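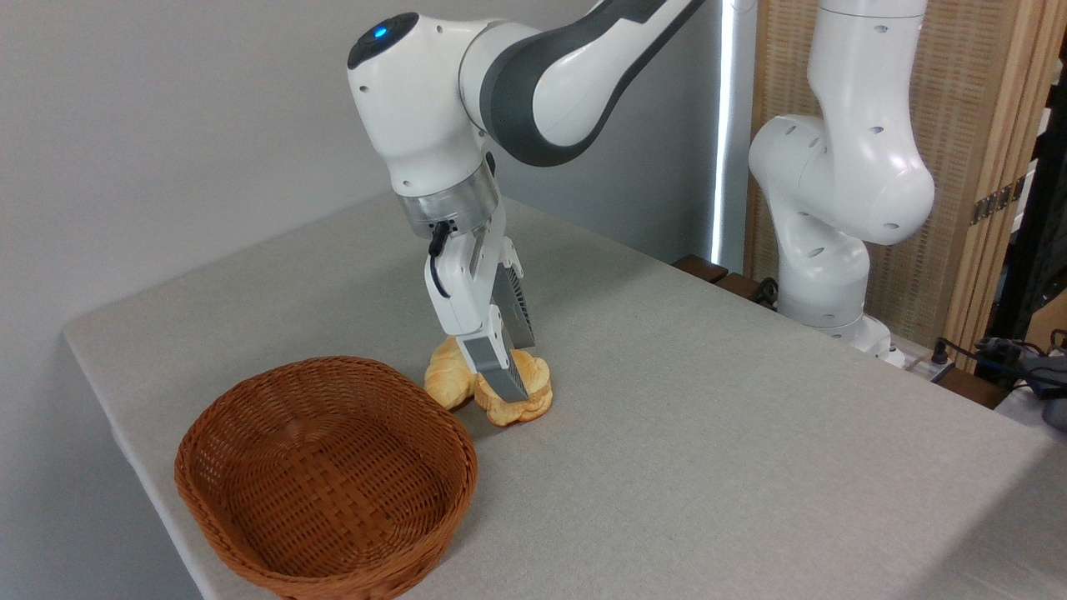 **Garside, April 24, 2019**

Croissants, bread baskets and what happens between the two. A thread, mostly about handling. 1/13

---

The croissant is a poor shape for moving. It has a curved underside, two raised ends and a crust made of thin layers that share very little load. Squeeze it over the middle and the sides bulge. Some bulge is normal and recovers. Past a certain point the layers crack and stay cracked. 2/13

---

Contact area matters more than force. Two narrow contact points at moderate pressure leave dents. A flat palm or a wide pair of tongs at the same pressure usually leaves none. I use the Semach pastry tongs, the wide ones. The narrow salad pair is for salad. 3/13

---

Pick up across the body at the thickest fold. Lifting by a tip puts the full weight on the weakest section. With a well-laminated croissant the tip comes off and you are holding the tip. 4/13

---

Temperature. Straight from the oven the crumb is still setting and the butter is liquid. Compress it then and the interior layers fuse into a gummy band. I wait 13 minutes on a wire rack before anything touches the sides. Smaller ones can go sooner. 5/13

---

On a solid tabletop the base traps steam. This is fine for a croissant that has already cooled and wrong for one that has not. If the bottom is soft and the top is crisp, look at what it was resting on before you blame the oven. 6/13

---

Baskets. Oval wicker is the one I keep going back to. The long axis matches the pastry, so a croissant lies down flat. In a round basket of the same area you end up standing them on end against the wall. 7/13

---

Weave: tight is better for crumbs, open is better for air. With a tight weave, leave the cloth off until the contents are fully cool. With an open weave, line it or plan to sweep. A rolled rim is worth having because bare cut ends snag the linen. 8/13

---

Loading order for an oval basket: set the first one parallel to the long side, curve facing out. Second one opposite, curve facing out. Fill the middle last. One layer only. A second layer flattens the first, and the first is the one people reach last. 9/13

---

Distance from table to basket should be short. Put the basket next to the pastry and keep the lift low, just over the rim. Every extra inch sheds flakes. I weighed the sweepings from one batch carried across the kitchen and got 7 grams, all of it crust. 10/13

---

Release is where most damage happens. Lower until the base is supported, open the tongs, then withdraw straight up. Opening early drops it onto its curl. Pulling sideways peels the top layer. 11/13

---

Cleaning wicker: tip it over, tap the base, then a dry pastry brush along the weave. Butter residue comes off with a barely damp cloth and a little dish soap. Dry it upside down. I no longer soak mine. The Randex basket I soaked last December has a permanent lean. 12/13

---

Reheating, as it will be asked: 350°F, directly on the rack, five minutes, then back to the wire rack for two. The microwave makes it soft and then makes it leathery. Next thread is on seeded rolls, which have a different problem with flaking. 13/13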